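Two-finger gripper and microfibre cloths: wrist camera or fixed camera for the grasp point?

Posted by Nnamdi Yusuf in Grippers and end effectors

I am comparing two parallel grippers, a Sandhu and a Trulport, on picking up flat cloths from a taped grid. The controller is the same for both. The Sandhu closes more slowly but has the softer pads. Over 200 attempts each, the Trulport drops fewer cloths, but I suspect the camera is deciding the result more than the fingers are. From the wrist I often get nothing but tape and background, and the cell finder then picks the wrong crossing. 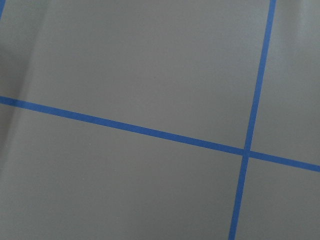

1 min read

The cell finder looks for two blue lines meeting at close to a right angle. At close range every crossing gives it the same answer, so an error of one cell is not caught until the fingers close. Exposure is locked. Would you move the grasp point to the fixed camera, or change the wrist lens?

Rekha Bansal
Move it. A wrist view of one crossing has no absolute position in it, and a wider lens only delays the problem. Take the cell and the cloth outline from the fixed camera, drive to a standoff height, and use the wrist view for the last correction only. Calibrate the fixed camera against the tape crossings on the table plane, and reject any crossing more than 3 px off the fit.

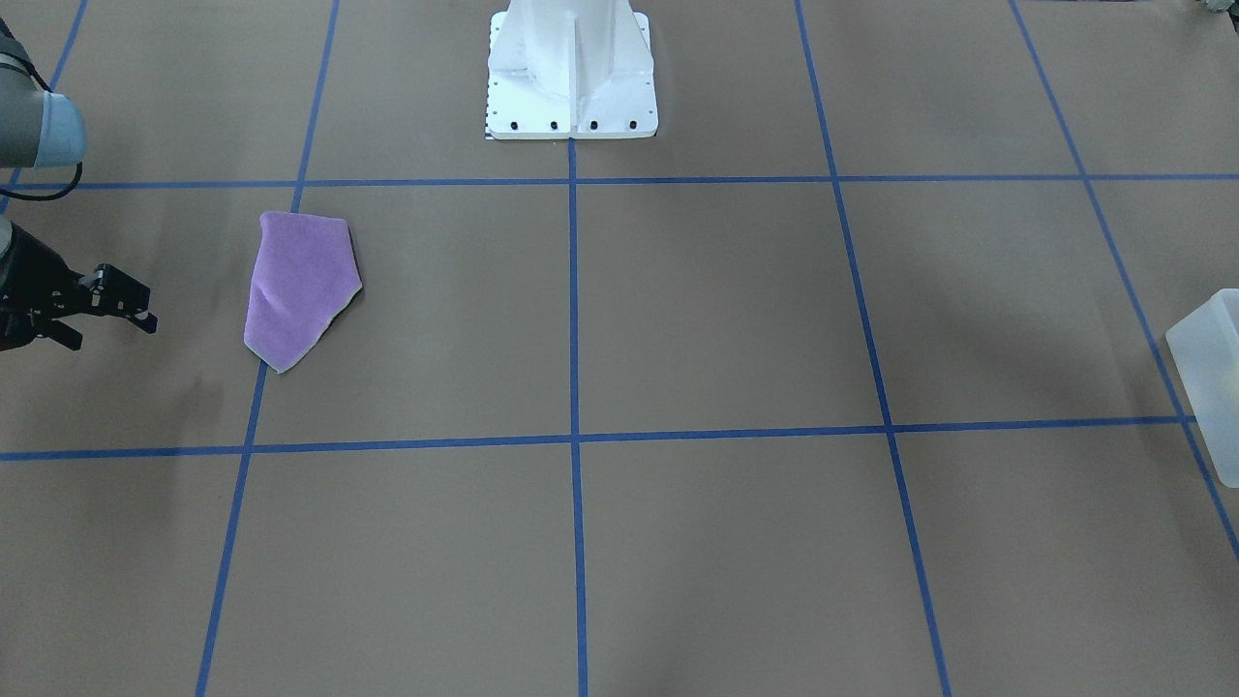 For the grasp point, choose a stretch of edge that the fingers can approach square on. Avoid corners, as the pads have too little fabric to hold. A low pile cloth on paper needs the lower finger almost touching the surface, so limit the downward force before you compare anything else. Then rerun both grippers with identical targets. If the gap closes, it was the camera.

stosdale_bench
Had the same with a Busholm arm. Check the latency too, ours was 53 ms on the wrist stream and nothing lined up while the arm was moving. Stop the arm, then grab the image.

trayfeeder32
Just use suction.

Rekha Bansal
Suction on microfibre leaks badly unless you have a high flow pump. I would stay with the fingers.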